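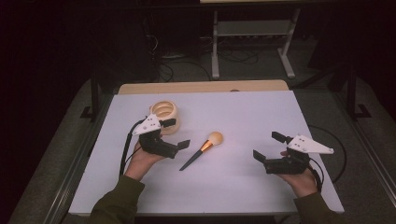

GANDALE COMMUNITY THEATRE
WARDROBE AND MAKE-UP SUB-GROUP

Minutes of the meeting held in the Sasallow Room in January at 7.15 pm

Chair: Edeltraud Schmieder

1. Apologies and minutes
Apologies had been received from the Pornosside branch. The minutes of the previous meeting were agreed as a true record, subject to one correction: under item 4, "powder" should read "powder puffs".

2. Matters arising
The lock on the tall cupboard had been replaced. Two keys are now held, one by the Chair and one in the office safe. The request for a second mirror remained outstanding and was carried forward.

3. Make-up brushes
The Chair reported on the condition of the brushes following the winter production. The stock book showed 147 brushes of all sizes, of which 39 were no longer fit for use on the face. Most of these were small lining brushes with splayed bristles. The large powder brushes had lasted well, although several had worked loose at the ferrule.

There was discussion of whether loose brushes should be glued or disposed of. Members from Pornosside had written in favour of gluing. The meeting took the view that a brush might be glued once, and should be marked on the handle when this was done.

It was agreed:
3.1 That the unfit brushes be withdrawn and passed to the scenery group for paint and paste work.
3.2 That brushes be washed at the end of each performance week and laid flat to dry, and that they are not to be stood upright in pots until fully dry.
3.3 That performers with sensitive skin be asked to bring their own brushes, named.

4. Holders and table tops
The present arrangement of jam jars was considered unsatisfactory, two having been broken during the last run. Ribbed and plain holders had been looked at. No decision was reached on pattern, but the meeting asked that any holder bought be wide enough at the top to take a full powder brush.

White boards are to be placed over the dressing tables during make-up calls — the wooden tops have suffered badly from spirit gum — and wiped down before the room is locked.

5. Purchases
A quotation of £1,106 had been received from Fuchs for replacement brushes, sponges and a stock of translucent powder. Members felt this to be high. It was resolved to ask for a revised figure leaving out the powder, of which there is nearly a year's supply in hand.
Action: Chair.

6. Any other business
A reminder was given that wigs must not be left on the radiator. The iron is to be returned to Pornosside before the spring fitting.

7. Next meeting
To be held in the same room at 7.15 pm, on a date to be circulated. The meeting closed at 8.40 pm.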